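**Skastbridge Gripper Comparison — progress report to Mistport**

August 28, 2026

## Status

Work package 2 (end effectors and cameras) is on schedule except for the force calibration, which is running three weeks behind. Work package 3 (controllers) has not started. Spending is within the agreed budget for the period.

## Work since the last report

The two-arm cell has been in regular use since February. Both arms are fitted with parallel grippers, and the finger pads were changed from bare metal to a moulded rubber supplied by Jasińska. The old pads marked the lids and let smooth jars turn in the grip when the wrist rotated. The new pads hold better but wear faster at the tip, and we now inspect them at the start of each session.

The main task for this period was moving screw-lid jars between two plastic bins. It was chosen from the list in the proposal because the bin walls limit the angles at which the fingers can reach a jar, and because clear jars are difficult for the depth camera. Either arm may be assigned the pick; the other is held clear above the bins until the first has withdrawn.
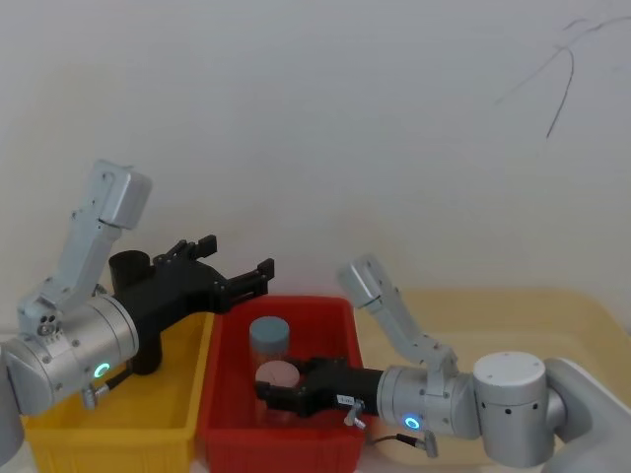
*Figure 1. Jar transfer task. The right gripper is closed around the jar with the pink lid in the red bin; the left gripper is open.*

We logged 967 attempts under the standard protocol. Each attempt is recorded with the commanded path, motor current, finger position and both camera streams. Attempts stopped by the operator are kept in the log and marked as such. The logs have been checked for missing frames and copied to the shared store.

## Findings so far

**Approach direction.** A side approach, with the gripper close to horizontal, gives a firmer grip on the body of the jar than a vertical approach on the lid. It needs more clearance from the bin wall, and the planner rejects it when a jar stands close to a corner. In those cases the vertical approach remains the fallback.

**Finger opening.** The full opening is wider than the task requires. Where jars stand close together, the outer finger tends to touch the neighbouring jar before the grip is complete. Limiting the opening in software reduced these contacts, at the cost of a tighter tolerance on the estimated jar position.

**Camera placement.** The head camera gives a good view of both bins but loses sight of the jar once a wrist passes over it. The Rundbridge wrist camera keeps the jar in view for longer. Its depth readings on clear walls are poor, so position is at present estimated from the lid. This will not work for jars without lids, and we have no results for those yet.

**Cabling.** The connectors below the wrists reduce the usable clearance over the bin rims. We have added a keep-out volume to the collision model for each one. A shorter connector would be preferable, and a quotation has been requested.

## Problems and delays

The force calibration was held up by a faulty load cell, now replaced. Until the work is repeated, grip force is reported as motor current only and should not be compared with the figures in the first report.

A controller update changed the default stopping distance and made 23 attempts unusable. These are excluded from the total above. The controller version is now fixed for the remainder of the work package.

## Next period

- Repeat the force calibration on both grippers
- Run the jar task with the lids removed
- Test 3 finger shapes against the current pads
- Agree the controller test plan with Mistport before work package 3 begins

We ask Mistport to confirm whether the lidless jar results are needed for the interim review — if so, that work will be moved ahead of the finger shape tests.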